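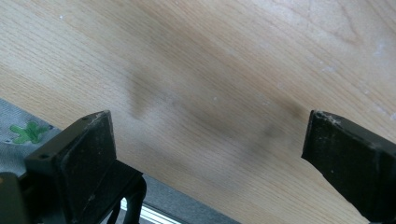 The mark on the table, June 1, 2019

I have been putting off writing about the table for the better part of a week, and now that the house is quiet and I have a cup of mint tea beside me I may as well get it down, because I know that by the end of June I will have forgotten how it all went and will only remember that I was cross.

I saw the mark on the morning after the supper for Natanael. The light comes in low at that hour and shows up everything you would just as soon not see, and there it was, a grayish-brown smudge running along with the grain, darker at its two ends and paler in between, with one streak coming down on the left just like the print of a finger. I stood there in my robe and looked at it for a good long while. It has such soft edges. If it had been a ring from a mug I would have known what to do, or at least whom to blame, but this just fades off into the clean wood as if it had always meant to be there.

I must be fair and say that I love this table more than is sensible. We found it in Mavcombe the spring we moved, Khadija and I, after looking at every table between there and Clillby, and it cost 400, when I had sworn I would not go over half of that. She saw the grain before I did. There is a place where the lines loop around on themselves in arcs, and she put her palm on it and said it looked like a hill on a map – and that was that, we were carrying it out to the car. Pale wood shows everything, my mother warned me over the phone. She was right, and I have never told her so.

Well, I asked everyone. Elsie Lightfoot said lemon juice, then thought better of it and said on no account lemon juice. Hanane said to leave it alone for a month and see whether I still minded. Natanael wrote me such a kind, worried message, sure that it was the pot he had carried in from the stove, and I wrote back that there were five of us around that table and any one of us could have done it, and that the lamb had been worth it anyway. (It was, too! I have been thinking about that lamb ever since.) Khadija only said, "Papa, it's a table," and went back to her book.

So I went the slow way. A soft cloth, a little plain soap, always along the grain and never across it, then a dry cloth straight after. I used the bar of Naciri that Hanane brought me from her trip, which smells of bay leaves and is far too good for furniture, but it is mild and I trust it. I can't claim any miracle. Some evenings I think the middle has gone lighter, and then the next morning I come down and I am not so sure. There are always little white flecks on the wood as well, dust or crumbs or I don't know what, and however often I wipe they come back. I suppose a house simply makes them.

All the fussing did lead me to clear the top properly, and that I am glad of. It had become the place where everything landed. There were seed packets, Khadija's school letters, the manual for a radio we no longer own, and a jigsaw of Brarnau harbor with 1,000 pieces in the box, or so the box says, that we have been promising to begin since winter. It all went into the hall cupboard, apart from the school letters, which I finally read.
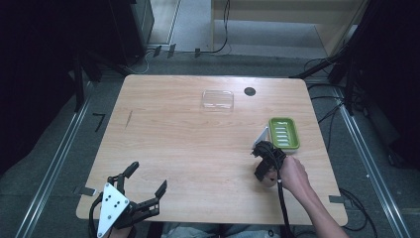 Soap dish and clear lid on the cleared table.

The soap dish is the lime-green one with the white slotted insert, and I have grown fond of it out here, bright as a new leaf against all that honey-colored wood. It belongs by the bathroom sink really, but I found it handy to have near me in the evenings and I have not troubled to take it back. The clear lid I nearly put my elbow on twice, it disappears so completely against the grain. I have been through every drawer for the box it goes with and I am beginning to think we gave that box to Elsie with cake in it.

I noticed, too, with the clutter gone, the thin line on the left half of the top. A scratch, or it may be pencil, I have not made up my mind and I have not dared to try an eraser on it. Khadija used to do her fractions on that side. If it is pencil I believe I would like to keep it. There are bits of gray tape near the corners as well, and I will see to those when I have the patience, with warm water and my thumbnail.

Hanane is coming to supper tomorrow and I have decided against a tablecloth. I had one out and ironed, the blue one, and then I put it away again. She has already heard all about the mark and she may as well sit down with it. I need to buy onions, and ask Elsie about that box.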